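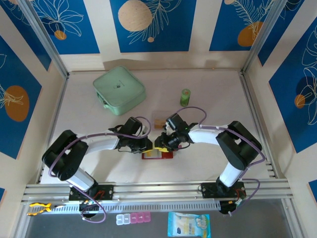
Words by Ebuka Nwachukwu
13 Jan 2023

Anayeli Ochoa is holding a jar of pickled green tomatoes up to her kitchen window and turning it, slowly, so I can see the mustard seeds drift.

"Look at that colour," she says. "Nine months old and it still looks like that. You can't buy that! You really can't."

She's right, I've tried. I came to Wernness to talk about preserving for an hour, and I left in the dark with a boot full of jars and a page of notes so splashed with vinegar that I've had to ring her twice to check what I'd written.

Anayeli started pickling the way plenty of people do, with a glut. She and her partner had moved into the old weatherboard place on Uzor Street and planted far too many tomatoes (she blames the seed catalogue), and when April arrived and the nights turned cold, half the crop was still hard and green. A neighbour over the back fence told her to slice them up with onion, salt them overnight and boil them in spiced vinegar.

"I thought it sounded dreadful," she says. "Then I had it on toast with a bit of cheddar and I ate the whole first jar standing at the bench. I didn't even get a plate out."

These days she runs a Saturday class in the hall on Jondano Road. Twelve people fit around the trestles if everyone keeps their elbows in, and the autumn sessions fill up well ahead. She teaches vinegar pickles first and ferments second, and she's firm about the order.

"Vinegar is forgiving on your nerves. You follow the recipe, you use the strength of vinegar it tells you to use, and you've got a jar of something lovely. Ferments are alive, they burp at you, they go cloudy. People panic. I'd like them to have had a win before they get to the panicking."

I tell her I've had a go at sauerkraut and thrown it out when it went cloudy. She puts her hand over her heart.

"Oh, you poor thing. Cloudy is fine! Cloudy is what you want. Fuzzy, or pink, or it smells rotten, out it goes and no arguments. But cloudy brine and a sour smell, that's your kraut doing its job."

Her method is simple enough to give in a paragraph. Shred the cabbage, weigh it, and weigh out salt at two per cent of whatever the scales say. Rub the salt through with clean hands until the cabbage is limp and sitting in its own juice. Pack it down hard in a jar, get every shred below the brine, put a weight on top and leave the lid loose. Keep it out of the sun and taste it after a week. When you like it, put it in the fridge.

"People want me to give them a day," she says. "In summer in this kitchen it might be ready before you've finished washing up, practically. In July it sulks for weeks. Taste it. You've got a tongue, that's your equipment."

Her own equipment is modest, although she does have opinions about it. The big pot is an old Skandar with a dented rim that came from a clearing sale, and she'd save it in a fire. She uses kitchen scales for everything, and she can't bear a recipe that says "one medium cabbage".

"Medium compared to what? I grew one last year that was the size of a basketball, and I've had ones from the shop I could hide in a coffee mug."

On the shelf above the scales is an exercise book with a cracked green spine, where every batch gets a number and a few words. The latest is batch 801, a carrot and ginger pickle, with "MORE GINGER" written beside it and underlined. She flips back through the pages for me, reading bits out, laughing at herself. There's a beetroot relish marked "tastes of dirt, in a good way" and a rhubarb experiment that just says "no".

What does she do with it all? Swaps it, mostly. Eggs come from one side of the street and lemons from the other, and a man on the next corner leaves honey in her letterbox and takes bread and butter cucumbers in return. Nearly two shelves of the pantry are jars that other people have made.

"I learn more from those than from any book," she says. "Somebody's put fennel in with their onions and I'd never have thought of it. So I ring them up and say, what did you do, tell me everything."

I ask what a complete beginner should make this weekend, with nothing special in the cupboard. She doesn't stop to think.

"Red onions. Slice them thin, pour over hot vinegar with a spoon of sugar and a spoon of salt, let them cool, lid on, into the fridge. They go this mad pink colour. Put them on your eggs, put them in a sandwich, put them on a snag. You'll be hooked by Sunday and then you'll be looking at cabbages."

She's already up again, rummaging in the pantry behind me for a lime pickle I have to try, and did I like things hot? I said I did. She came back with the big spoon.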